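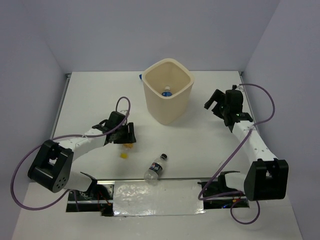

Two-arm sorting bench at the Skekmont open day, with the bin at the back and a bottle waiting at the front.

Kitchen sorting tips from the Skekmont open day

I went to the robot open day at Skekmont to see the sorting demonstration and came home with a page of notes for my own kitchen. Guadalupe Ibarra ran the bench and answered questions between goes. Most of what she said about setting out a table for two arms works just as well for two hands.

Use a bin with a wide mouth. A narrow one has to be aimed at. The cream one on the bench tapers towards the bottom, and I have since found a similar shape for under the sink.

Put the bin at the back of the worktop and keep the items in front of it. You then lift and drop without reaching over anything.

Leave clear space round each thing. Guadalupe said tight clusters slow the arms down more than awkward shapes do. The same goes for a crowded draining board.

Caps: ask your council. Ours wants them left on. Empty the bottle, squash it, screw the cap back.

Small bits go last. Lids and tags slip under bottles if they go in first – keep a jar for them and tip it in at the end.

Mind your cables. The arms had purple ones with plenty of slack in them. At home, move the kettle and toaster leads out of the way before you start.

Braulio Huerta asked about glass. The bench does not take it, and I would keep it in a separate box at home too.

The next open day is in May. Entry is free and the talk lasts 18 minutes. Bring 4 clean empties if you want to have a go.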